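From: Magnusson list member
To: kitchen-storage list
Date: 2 September 2020
Subject: Re: Re: upright bins vs. drawer trays

> I gave up on the drawer tray in May and went over to one
> upright bin for everything long and thin. Chopsticks, spoons,
> spatulas, the lot. It takes up no room and you can find what
> you want in a second. The Dolteo one is 104 mm deep and I
> would never go back. Everyone here should try it.

I'm glad it works for you, but "find what you want in a second" is a big claim. I have had the Silteo tray and a bin side by side for more than 2 months, and the bin loses whenever I need a matching pair of anything.

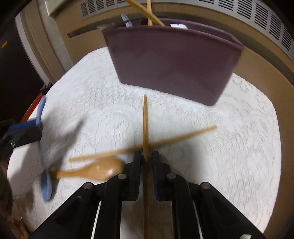
My complaint is with mixing lengths. Put short things in with long ones and the short ones sink, so you end up tipping the whole lot out to get at a teaspoon. Chopsticks are the opposite problem. They stand up well clear of a rim, like the two in the purple bin, but they lean and cross over each other, and you still have to pull them out and lay them down to see which ones go together. Wooden spoons and spatulas I'd keep somewhere else entirely.

I also don't buy the depth figure as a selling point. Hondura makes one at 100 mm and I can't believe four millimeters changes anybody's life. Has anyone tried a bin with a divider that stays put? The one I had slid around every time I grabbed something.

If there's an older thread on this (somebody mentioned message 3075, but I can't get it to open), please paste the useful part.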